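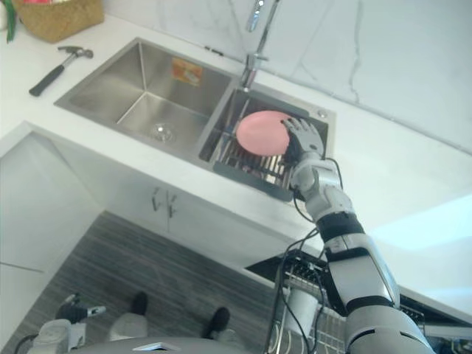
Paula Buzatu told me on our second call that a tarot reading by text message is still a reading, and that I should stop calling it "content" in my notes. I did stop. She had a point, and it changed how I sorted the answers in this section.

4.2 Why people keep paying for a daily card

I talked to 68 people who pay for a daily tarot card by phone, most of them through Nyaga and the rest through a smaller service called Wistberg. I went in thinking they'd want to talk about whether the cards came true. Hardly anyone brought it up. What they wanted to talk about was the time of day! One woman in Sastulov gets her card before the kids are up and reads it standing in the hallway, and when the service moved her delivery to lunch she canceled within the week (she came back in November, after they moved it again).

I had a list of 6 reasons for subscribing, taken from my pilot interviews, and asked people to pick as many as they liked. "It gives me something to think about" came out well ahead of "it tells me what will happen." 

Ruairí Mulcahy read an early draft and thought I was being too kind to the services. He wanted more on price, and he's probably right – several people in Dustach had no idea what they were paying each month, and two of them looked it up while I was on the line and went a bit quiet. I've put the price questions in the appendix, where there are 101 coded remarks to look through if you have the patience.

One more thing on the wording of the cards. People who got the Tower or Death liked a short, plain note much better than a cheerful one. "Don't tell me it's a fresh start," one man said, "just tell me what the card is." I heard versions of that all through the Wistberg group, and much less from Nyaga users, whose notes run longer and come with a small question at the end.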